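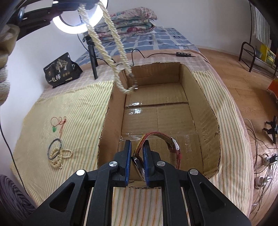 Call for participants: does Fasodex do anything at all?

Imano is looking for adults who sleep badly, or think they do, to take part in a home trial this coming winter. You would use a bedding spray every night for 26 nights, write a few lines each morning, and mail the diary back. The pay is modest and the work is dull. Please read the whole page before you write to us, including the part about who we can't take.

Why we are doing this

Fasodex is a spray for sheets and pillowcases. The label says it "supports deeper rest" and "helps the body settle." We have read that label many times and we still can't say what it promises. Supports how? Deeper than what? A body that has been lying down in the dark for an hour has usually settled whether or not somebody sprayed the pillow.

Plenty of people swear by it, all the same. Last February we ran a short survey of our readers and got 2,090 replies. A good share of those who had tried a sleep spray of any kind said it helped. We printed the result with a warning on top of it, and the warning is the part that people skipped. A survey like that tells you who bothered to answer. It doesn't tell you whether they would have slept just as well with tap water, or with nothing.

So this time we are using tap water. Half of the people who join will get the real spray. The other half will get a bottle of water with a little of the same scent in it, since anyone can tell lavender from no lavender. You won't know which one you have, and neither will the person who reads your diary.

We don't expect a miracle. Our own guess, for what it's worth, is that the 2 groups will come out looking much alike, and that both will report sleeping better than before they joined. People who join a sleep trial start going to bed on time. If our guess is wrong we'll say so in the same size type.

Who pays for it

Imano pays, out of subscriptions. The makers of Fasodex offered us free bottles and we said no thank you. We bought ours in ordinary stores in Masanja. The company will see the results when our readers do. They have asked for a look at the questions in advance, and the answer to that was also no.

What you would do

Before the first night you fill in a form on your usual sleep, your room, your bed and your habits. It takes a cup of coffee to get through. Be plain in your answers. If you fall asleep in front of the television most evenings, write that down. We have no interest in how you think a good sleeper ought to live.

Each night, spray the pillowcase and the top part of the sheet as shown on the card in your kit, wait until it feels dry, and go to bed. Use the same amount every time. More isn't better, and if you run out early your place in the trial ends there.

Each morning, fill in one page of the diary before you look at a phone. The page asks when you turned the light off, when you think you fell asleep, how many times you remember waking, when you got up, and how you feel. There is a box at the bottom for anything else - a sick child, a late meal, the neighbor's dog. Please use it. A lot of what gets blamed on mattresses and pillows turns out, when you read the box, to be the dog.

If you forget a morning, leave the page blank. Don't fill it in later from memory. We would much rather have a gap than a guess, and diaries filled out in one sitting at a kitchen table are easy to spot. The handwriting never changes.

About watches and trackers

You can't wear a sleep tracker during the trial. This is the rule that gets the most complaints, so a few words on it.

A device on the wrist can tell that your arm is still. From that it works out a score, and it shows you the score at breakfast, and then you feel the way the score says you should. We have had people tell us they felt fine until they saw the number. For a trial that depends on how you feel in the morning, that is a serious problem. Phone apps that listen to you breathe are out for the same reason.

A plain watch or a bedside clock is fine, and you'll need one or the other to note your times. Try not to check it during the night.

About your bedding

We don't supply bedding and we don't want you to buy any. Use what you already own. New sheets are a treat, and a treat is just the kind of thing that makes people say they slept well.

We do ask that you keep things steady. Pick the set of bedding you'll use, or a pair that you swap, and stick with it to the end. Don't change laundry soap partway through. Don't add a blanket unless the weather forces you to, and if it does, put it in the box on the page. Patterned covers, plain covers, old ones, ones that don't match - it makes no difference to us. Silk is the one exception, because the label on the bottle warns against it.

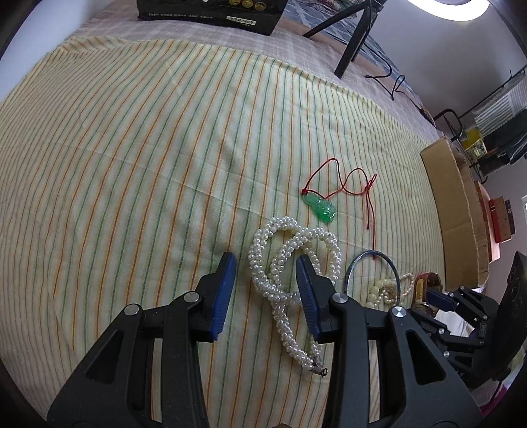

Who can take part

You can apply if you are over eighteen, live in Masanja or close enough to pick up a kit by hand, and have had trouble falling asleep or staying asleep for at least a few months. You need to be sleeping in your own bed for the whole trial. If you have a trip planned, wait for the next one.

You can share a bed. The other person can't also take part, and they need to be happy about lying in the smell of the stuff.

We can't take you if:

You work nights or change shifts.

You have asthma, or your skin reacts to scented products.

You are pregnant or have a new baby in the house.

You take something for sleep that a doctor prescribed. Please don't stop taking it in order to join us. It would be a bad trade.

You already use Fasodex and like it, or you have already made up your mind that it's junk. We mean the second part as much as the first. Some of us at Imano would be turned away under this rule.

You sell, stock or promote any sleep product, or someone in your home does.

What you get

You are paid a flat fee when the diary comes back, and the amount is printed on the consent form so you can see it before you agree to anything. It's the same fee whatever you write, and it's the same fee if you have blank pages, as long as you tell us about them. You can quit at any point without giving a reason. We will pay for the mornings you completed.

You also get a letter at the end saying which bottle you had. Some people find this letter annoying. If you spent the winter telling your friends how well the spray worked and then learn it came from our faucet, we can't help you with that.

You do not get a treatment. Nobody here is a doctor, and we won't comment on your sleep. If you are so tired that you are nodding off at the wheel or at work, skip this page and go see someone who is qualified.

What we do with your diary

Your name is kept apart from your pages. The diaries are typed up under a code and the paper is locked away until the report is out, and then shredded. We may quote a line from the box at the bottom if you tick the form to allow it. We won't hand anything to the company, to advertisers or to Namano, which prints our magazine and has from time to time asked for our mailing lists.

What could go wrong

The scent might bother you. The spray might mark your sheets; it didn't mark ours, but ours aren't yours. We don't pay for stained bedding, so don't use a set you care about.

The trial might also be too small to settle anything. If Fasodex has a very slight effect, we could miss it. We can live with that. The bottle isn't cheap, and an effect that can't be found by a houseful of tired people looking for it each morning is perhaps not worth the price.

How to apply

Write to the trial desk at Imano by letter or through the contact form on our site. Put "spray trial" at the top. Tell us your age, your part of town, what kind of trouble you have with sleep and how long it has gone on. A short paragraph is plenty. Please don't send screenshots from your tracker.

We answer everyone, though slowly. If you look like a fit you'll get the consent form and a time to collect your kit. Pickup is at the side door of our office between 4 and 6 p.m., and you'll need to sign for it yourself. Kits can't be left with a neighbor.

Applications close at the end of November, or sooner if we fill up.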